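Sharing a Ride to Work: Household Guidance for Members

Musilthorpe Commuter Association
Household and Workshop Tips, Sheet 14
Revised 26th February

This sheet is intended for members who share a private car for regular journeys, and for households that let a family vehicle be used in a neighborhood pool. It covers the preparation of the car, the equipment that should be kept at home, and the simple records that prevent disagreements over cost. It does not replace the terms of your insurance policy, which should be read before the first shared trip.

Before the first trip

Ask your insurer in writing whether sharing costs with passengers is permitted under your policy. Many policies treat a contribution to fuel differently from a fare, and the wording varies. Keep the reply with the vehicle papers. A note of a telephone call is of little use if a claim is later disputed.

Agree on the pickup points and the waiting time. The Association recommends a wait of five minutes at each stop, after which the driver may leave. Passengers who expect to be late should send a message before the driver sets out. Drivers should not read or answer messages while the car is moving; where there is a front passenger, that person should handle them.

Members who joined through the Zastby scheme will already have a printed card showing their stops. The card may be used with this sheet, but the times on it were set for the old timetable and should be checked.

Preparing the interior

A shared car needs more frequent cleaning than a private one. Shake out the floor mats at the end of each week and vacuum the seats every second week. Use the narrow nozzle along the seat rails, where grit collects and can stop the seat from sliding. Wipe seat belt buckles and door handles with a cloth dampened in mild soapy water. Do not spray any liquid directly onto a buckle, and do not use bleach on the webbing.

For coffee or tea on fabric, blot with a dry white cloth, then with a cloth wrung out in cool water. Work from the outside of the mark toward the middle. Rubbing spreads the stain and roughens the pile. Milk should be dealt with the same day. If a sour smell remains, sprinkle baking soda over the dry area, leave it overnight and vacuum thoroughly.

Inside glass is best cleaned early in the day or in the shade. Use two cloths, one damp and one dry, and finish the windshield with up-and-down strokes and the side windows with strokes across. Any smear can then be traced to the correct pane. Members who carry four passengers in winter will find that clean glass mists more slowly.

Air fresheners should be avoided unless every passenger has agreed to them. Several complaints received in December concerned strong scents, and one passenger left a pool as a result.

Storing equipment at home

Items that travel in the car only in certain seasons should have a fixed place in the garage or utility room. Keep ice scrapers, spare mats, jump leads and the tire inflator together, at a height that can be reached without a step. Heavy items belong on the lowest level. Liquids such as screenwash and antifreeze should stay in their original containers, upright, and out of the reach of children and pets.
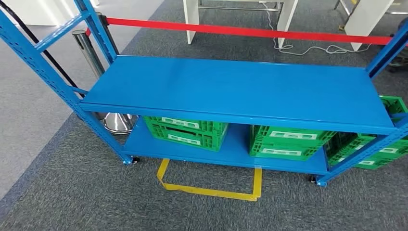

Label each container on the side that faces the room. A strip of masking tape and a permanent marker are sufficient, and the tape can be replaced when the contents change. Child booster seats should be stored in a clean bag, away from solvents, with the instruction booklet inside. A booster that has been in a collision must not be used again, even if no damage can be seen.

Damp mats should be hung over a rail until fully dry before they are put away. Rolled while damp, they will develop mildew within a few days, and the smell is difficult to remove from rubber backing.

Weekly checks

The driver is responsible for the condition of the car, but the work may be shared. Tire pressures should be measured when the tires are cold and set to the figure given for a full load, usually printed inside the driver's door or the fuel flap. Check the lights with a second person standing behind the car. Top up the screenwash, and look over the wiper blades for splits.

Luggage should go in the trunk. Loose objects on the rear shelf become dangerous in a sudden stop – this includes umbrellas and lunch boxes.

Keeping the accounts

Record the odometer reading at the start and end of each week in a notebook kept in the glove compartment. One member household submitted the following as a model entry: distance for the month, 1288 miles; of which shared, 191 miles. Only the shared distance is divided among the passengers. Tolls and parking are recorded on a separate page, with receipts clipped to it.

Contributions should cover running costs only. If the total collected is more than the cost of the journeys, the arrangement may be treated as a hire service, and different rules on licensing and insurance may apply. Settle the account every month. Balances that are carried forward are the most common cause of disputes reported to this office.

Henrike Lenz, who maintains the Association's model notebook, advises members to write in pencil and to initial each correction. Copies of the notebook pages may be requested from the office and are free of charge.

When a ride is canceled

Give notice by the evening before wherever possible. If the driver cancels, no contribution is due for that day. If a passenger cancels after the agreed hour, the usual share remains payable, unless the pool has made a different arrangement in writing. Pools of three or more should name a reserve driver and confirm that this person's insurance has also been checked.

Questions about this sheet should be sent in writing to Theano Karamanlidis, Member Guidance. Questions about stops and times should be sent to Sølve Hovland, Route Planning. Sheet 15 deals with the carriage of bicycles and folding strollers.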